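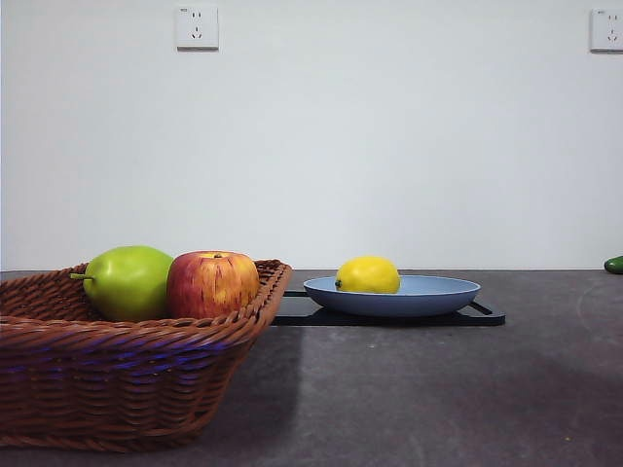
Fruit, basket and plate on the worktop, with the lemon on the blue plate.

Projects > Garley Shared Workshop > News

About Projects Open nights Tool list Contact

PRESS RELEASE
For immediate use
28/02/2021

Garley workshop members put fruit-sorting arm build out for anyone to copy

Members of the Garley Shared Workshop are today releasing full plans for Usuga, a small robot arm made to pick up fruit and put it where you want it. Drawings, parts list, wiring notes, code. All free. All from the workshop page under Projects.

Usuga began as a kitchen-table job. One member wanted an arm that could shift an apple without bruising it, got as far as a base and one working joint, then brought the lot in on a club night in two carrier bags. Others joined in. The arm now has six joints and a soft two-finger grip cut from silicone baking sheet, and costs £300 to build if you buy everything new. Less if you have a drawer of old motors, which most of us do.

What it does

The task is simple to say. Fruit in a basket, plate nearby, move the fruit across to the plate. Lemon, apple, pear. Each one is awkward in its own way - the lemon has a point at the end and rolls, the apple is heavy for its size, and the pear is fat at one end so the grip wants to slide up it. A wicker basket makes it harder again as the rim gets in the way of the wrist. We kept the basket. A flat tray would of been easier but people don't keep fruit in flat trays.

The plate sits up on a low black stand. Early versions had it flat on the worktop and the fingers kept knocking the surface before they opened. Lifting it a little sorted most of that.

The arm is taught by hand. You hold it, guide it through the move, and the software keeps a record of where every joint went. Do that enough times with the fruit in different spots and it begins to manage by itself. Teaching runs are done in short turns, as arms get tired. Human ones.

What is in the release

Cutting files for the base, both arm sections and the wrist. Printed parts for the joints, these will fit any small home printer. Full parts list with swaps for the bits that go out of stock. Wiring diagram (redrawn, the first one had the power leads the wrong way round, apologies to the member who found out). Control code and a setup guide in plain English. The recorded teaching runs will follow seperately once they have been tidied up.

The control board is Vurow, the workshop's own design, also free to copy. It was drawn up for an earlier project, a plotter, and has spare outputs for anyone wanting to add lights or a second gripper.

What it doesn't do yet

Grapes. Anything soft or squashy. Anything long - cucumbers are a known problem, the fingers close on the middle and the ends swing about. It is slow too, and needs decent even light. Strong coloured light in the room can throw the colour matching off. Fixes welcome, please send them in through the project page so everybody gets them.

Safety: this is a hobby machine with exposed moving parts. Build it with the stop button fitted. The guide puts that step first and we would ask people not to skip ahead.

Build help

The workshop will run two build evenings by video link for people putting an arm together at home. Bring whatever stage you are at, including a box of unopened parts. No charge, no need to be a member. Senbridge, the electronics shop in Garley, is making up kits of the screws, bearings and connectors to save builders ordering from several places. Motors are not in the kit.

Places on the video evenings are limited so that everyone gets time to show their build. Joining details go out by email after sign-up.

Notes for editors

Garley Shared Workshop is a member-run space with wood, metal and electronics benches, paid for by monthly subscriptions. Usuga and Vurow are both member projects and are not for sale as finished products. The photo with this release may be used free with credit to the workshop. Short clips of the arm moving fruit can be sent on request.

Press enquiries: use the Contact page and put USUGA in the subject line.

ENDS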